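Dromodico Opens Its Gripper Comparison Bench to Visitors in March

FLUNDPORT, February 2026. Dromodico is very happy to share that the two-arm bench where we have been trying out grippers all winter will be open to customers and curious neighbors next month, and we do hope you'll come by!

The bench was set up by Eero Ikonen and Prapai Yimyam, who have now logged 814 picks with 2 sets of fingertips from our friends at Jääskeläinen. Every pick goes from the table to a tray, using the kind of thing you might have in your own kitchen, bananas and apples included.

"Fruit is a wonderful teacher," said Ikonen. "A banana bruises if you so much as look at it wrong, and an apple likes to roll off just when you think you have it, so we learn a great deal about grip force in one afternoon."

Visits run in groups of 10, and guests are warmly invited to bring along something of their own for the arms to try. To save a place, please write to Ville Laitinen at the Dromodico front desk, who will gladly answer questions about parking, too.
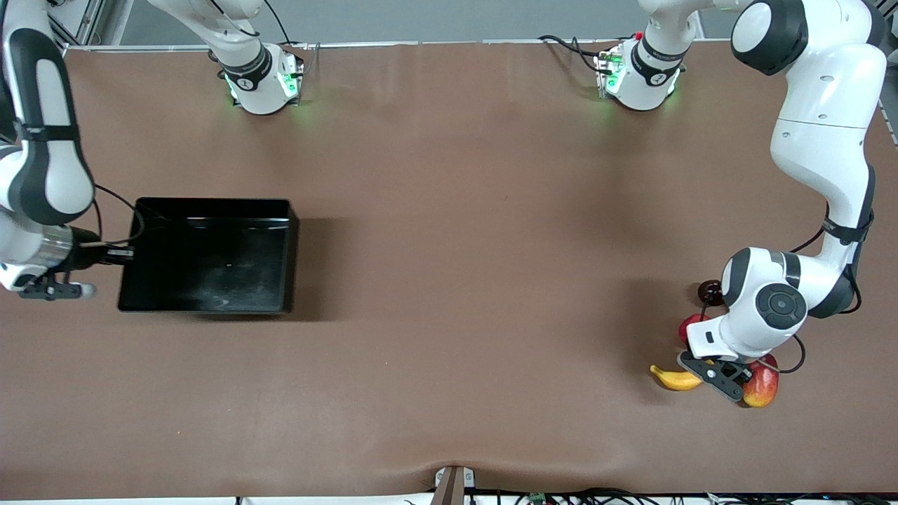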